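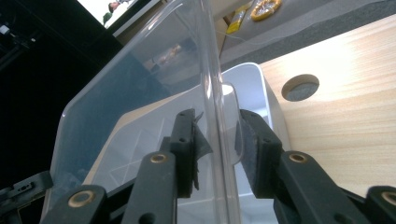

Kedberg packing crew splits shifts with gripper tools

Bins got handled by hand at Kedberg until July. Now four of the packing tables run with grippers, clear bins and white ones alike, and the crew is learning to work through a pair of black fingers. Slower for now. Fewer sore wrists, some say.

Pads wear out fast, tape is the usual fix. Spares are on order from Soler.
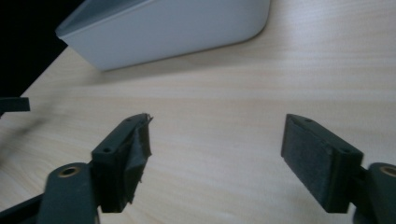 Zakhar Skoryk
Staff reporter, Workplace

No layoffs planned, managers told the floor on Friday. But 47 packers will be retrained and the night shift drops from five days to 3. Pay stays teh same untill spring.

Not everyone is sold. Breaks are now set by the table schedule, a sore point. Next meeting at the Caltberg site, date to come.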